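Notebook, handling bench
7 Dec 2019
Open day, Skusodora office

Writing this up the same evening while I can still read my own notes. Doors opened at ten and the last visitors left a bit after four. The counter on the entrance said 117, which includes people who went out for lunch and came back in, so take it as a ceiling. Most came in small groups and stayed at our desk for one or two goes of the keyboard handling.

Order of the day was as agreed with Brusard: short talk by the door, then our desk, then questions. The talk was too long for the first two groups. I cut the part on calibration after that and moved it to the questions, where people asked for it anyway.

Task was the one we have been using since August. Keyboard lies on the white desk, gripper comes in over it, closes on one end, lifts it on edge, holds, sets it down again. Hand-held throughout. I kept the target opening speed at the slow setting, 90 on our scale, and didn't touch it all day. Visitors who wanted to try it themselves were shown the grip once and then left to it, with one of us at the end of the desk.
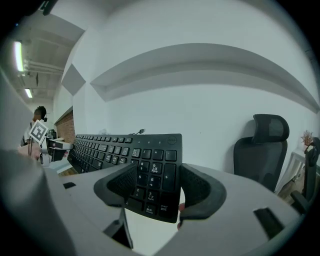
Keyboard on edge, held at the numeric keypad end. Marker card at far left.

Notes on the grip itself. Taking it by the keypad end is fine as long as both fingers land square. If one goes in ahead of the other the keyboard turns in the pads and the far end drops. We had that a few times before lunch, mostly with people who closed too early. Telling them to wait until they could see the keys between the pads fixed most of it. Worth putting that sentence on the instruction sheet.

Cable is still a nuisance. Left free, it drags over the desk and catches under the edge on the way down. Tried coiling it and holding it with a bit of tape on the underside – better, but the tape let go twice in the afternoon. Need a proper clip, or use the one with the detachable lead.

Pads: same pair all day. I had meant to swap at 300 closes and forgot to write down where the count stood at the start, so that check is lost. No tears that I could find when I wiped them down. Vondráček give 2,000 closes for this material, and we are well short of that. Will weigh the pair tomorrow against the spare set.

Questions that came up more than once:
Why hold it by hand at all, why not put it on an arm? (Answered: quicker to collect varied motions, and anybody can do it after a minute.)
How hard does it squeeze?
Does it need the marker cards to work?
Would it pick up something soft, such as a shirt or a bread roll?

For the second one I didn't have a figure and said so. We should have one. The load cell is in the drawer with the Turkomum parts, half a day's work at most.

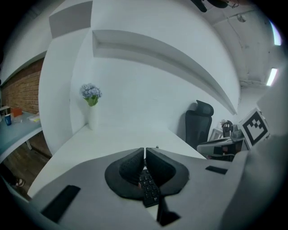

Approach height matters more than I had thought. Coming in low, with the jaws nearly level with the desk, people tended to push the keyboard away before they closed. Coming down from slightly above worked better, and the taller visitors did it that way without being told. For the next one I would set out a strip of non-slip mat and see if that removes the difference. If it does, we can stop fussing about height.

Tracking dropped out twice, both times in the afternoon. Have not looked at the logs yet. My guess is someone standing between us and a marker, but the second one was long enough that I would like to check properly.

To do:
– cable clip, or change keyboard
– load cell reading for closing force, three pad openings
– add the "wait for the keys" line to the sheet
– write the close count down at the START of the session
– logs for the two dropouts
– ask Brusard if they want the talk slides back in the short version

Batteries lasted, which they did not in August. One charger is still at the office, on the list for collection.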